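Fixing the clock first: Jyoti Kashyap on the Kekari pose pipeline

Sat 13 October 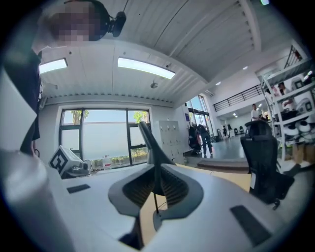
Jyoti Kashyap has spent most of the period since April on timestamps. She maintains Kekari, the software Cavix uses to turn recordings from hand-held grippers into trajectories an arm can follow, and she says the perception code was in better shape than anyone assumed.

"People came to me with drift," she says. "They had a plot where the gripper pose wandered off near the end of a demonstration, and they wanted a better tracker. I looked at 83 of those recordings. In 70 of them the tracker was fine and the inertial data was late."

The delay was not constant. The camera stamped each image at the end of readout, the inertial unit stamped samples on arrival at the host, and the host queue grew whenever the disk was busy. Kekari had corrected for this with one fixed offset per device, measured at setup and stored in a config file.

"A fixed offset is a guess with a file name," Kashyap says. The current release estimates the offset as part of the optimization, as a slowly varying term alongside pose and sensor bias. It adds 2 parameters per segment. Solve time went up slightly, and she has not tried to get it back.

Fiducial markers remain in the pipeline, with a smaller job. Earlier versions used every marker detection as a hard constraint on pose. Wide-angle lenses made that risky: a marker near the image border could decode correctly and still give corners that were badly placed after undistortion. Detections are now weighted by distance from the image center and are used mainly to tie separate recordings to one table coordinate system.

The planner, Gunawan, consumes the result at 60 Hz. It used to smooth everything it received, which hid timing faults and also rounded off the short, quick motions at grasp. Kashyap asked for the filter to be removed before her own fix was merged - an unpopular request at the Millstead office, where the replay tests started failing the same day.

"They should have been failing already," she says. "The filter was passing them."

Jaw width is still open. It is read from the image and interpolated when the fingertip is hidden, and the interpolation has no error estimate attached. Gunawan treats those values as measured. Kashyap wants a covariance on every sample before the next release, and a replay tool that refuses files without one.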